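Retrait bloqué chez Zustero après vérification d'identité, que faire ?

Hnat Onyshchenko
Bonjour à tous. Compte ouvert chez Zustero en mars, paris foot et un peu de tennis, petites mises. Le mois dernier un combiné passe, je me retrouve avec 3050 euros sur le compte. Demande de retrait le soir même. Depuis, rien. Statut « en cours de contrôle ». J'ai envoyé carte d'identité + RIB, refusés une première fois (photo floue soi-disant), renvoyés, acceptés. Maintenant ils veulent un justificatif de domicile et je suis hébergé chez mon frère. Le chat me répond toujours le même copier-coller. Est-ce qu'ils ont un délai légal ? Et est ce que je peux continuer à parier avec le reste en attendant ou vaut mieux toucher à rien ?

Savolainen
Touche à rien. Si tu rejoues une partie ils peuvent annuler le retrait et tu repars en bas de la file, lis les conditions au chapitre paiements.

Pour l'hébergement : attestation signée du frère, copie de sa pièce d'identité, facture à son nom de moins de 3 mois. Tout dans un seul PDF, sinon ils en perdent la moitié. Scanner à plat ou à défaut téléphone posé bien droit, les quatre coins visibles, pas de reflet.
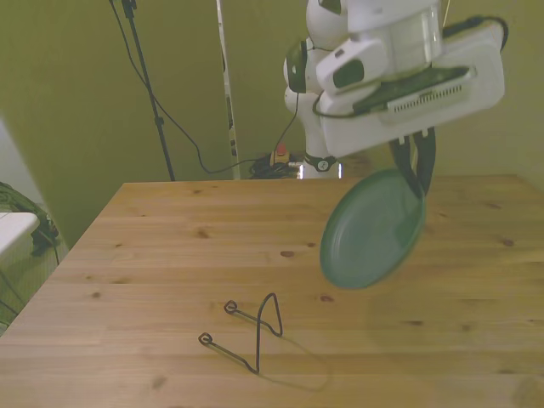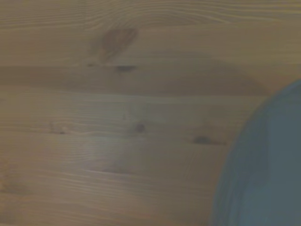
Ensuite tu arrêtes le chat et tu passes à l'écrit – mail au service réclamations, pas au support. Dates des demandes, montant, pièces déjà validées, captures du statut. Chez moi (autre site, Vukance) ça a pris presque 30 jours, payé le surlendemain du mail. Si réponse négative ou silence, tu saisis le médiateur, c'est gratuit, mais il faut avoir fait la réclamation écrite avant, sinon dossier irrecevable. Vérifie aussi que le site est bien agréé en France, la liste est en ligne. S'il y est pas, c'est une autre histoire et là je sais pas trop.

Ah et le RIB doit être à ton nom exact, deuxième prénom compris s'il est sur le compte. J'ai perdu une semaine avec ça.

Stevach
pareil que toi, 70 euros bloqués depuis juillet, j'ai laissé tombé. bon courage

Hnat Onyshchenko
Merci Savolainen, le PDF est parti ce matin et la réclamation aussi. Site agréé, j'ai vérifié. Pour le RIB il manque justement mon deuxième prénom – je demande à la banque.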